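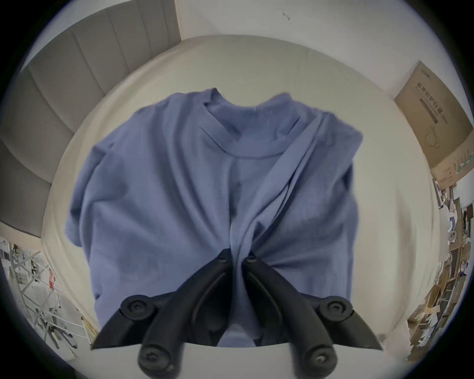
Fig. 4-1. Short-sleeved T-shirt spread on a round table, neckline at the top, creases still in the body.

4. Folding short-sleeved tops

4.1 Scope

Use this section for T-shirts and other light knitted tops with short sleeves. Shirts with a button front are covered in section 5. For garments marked "dry flat", finish the drying stage in section 2 first. Everything below applies with or without the Loko folding board.

4.2 Surface

A table is preferred. The clear area should be at least 700 mm by 700 mm for adult sizes. Round tables are suitable if the whole body of the garment lies on the top; the sleeve ends may overhang slightly. Wipe the surface and let it dry before putting clean clothes on it.

CAUTION: Do not fold on a surface that has been polished or sprayed the same day. Residue transfers to pale fabrics and may not wash out.

4.3 Laying out

1. Hold the garment by both shoulder seams and shake it once.
2. Lower it onto the surface, hem first, with the front facing down.
3. Set the neckline at the far side and the hem towards you.
4. Open out both sleeves. A sleeve that has doubled over on itself should be pulled out by the cuff, not by the seam.
5. Look for long folds running from a shoulder towards the middle. They form when one side of the body has been dragged across the other. Lift the hem on the affected side, move it outwards and lower it again.
6. Smooth from the centre to the sides with a flat hand. Do not press down on the collar band.

NOTE: Ribbed collars often stand up a little from the table. Leave them as they are -- they settle once the garment is stacked.

4.4 Folding

1. Fold one side in towards the centre line, taking the sleeve with it.
2. Turn the sleeve back so that it lies along the outer edge of the fold.
3. Repeat on the other side. The outer edges should be parallel.
4. Bring the hem up to just below the collar.
5. Fold in half again and turn the garment over.

If the finished piece is wider at one end, go back to step 1. Pulling a folded garment square stretches the knit.

With the Loko board, place the lower edge of the board level with the collar before step 1 and slide it out after step 3. The replacement cover is part number 103.

4.5 Folding on a bed

A bed may be used when no table is free. The mattress gives under the hand, so smoothing takes longer and the folds are less sharp.

1. Pull the sheet tight and tuck it in. Slack in the sheet ends up as creases in the garment.
2. Work at the near edge of the bed, where you can reach the whole garment without leaning on it.
3. Put down one garment at a time. Keep those waiting on a chair or in a basket.
4. Follow 4.3 and 4.4 as for a table.

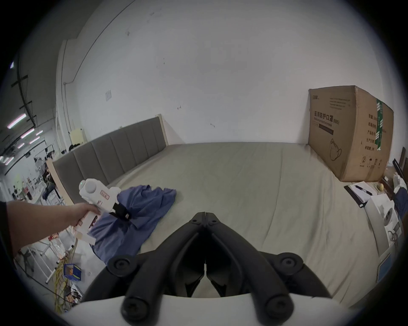 Javiera Salinas asks for one addition to this part: on a soft mattress she slides a thin tray under the shirt before step 4 of 4.4, and finds that the hem then comes up straight at the first attempt. A tray is permitted if it has no rim and is at least as wide as the folded body.

4.6 Stacking

Stack with the folded edges facing the same way. Keep the height of a stack below 40 cm; taller stacks lean and the lower garments take a hard crease. Heavy knits go at the bottom.

Labels for stacks are described in section 7.

Section revised February 2022.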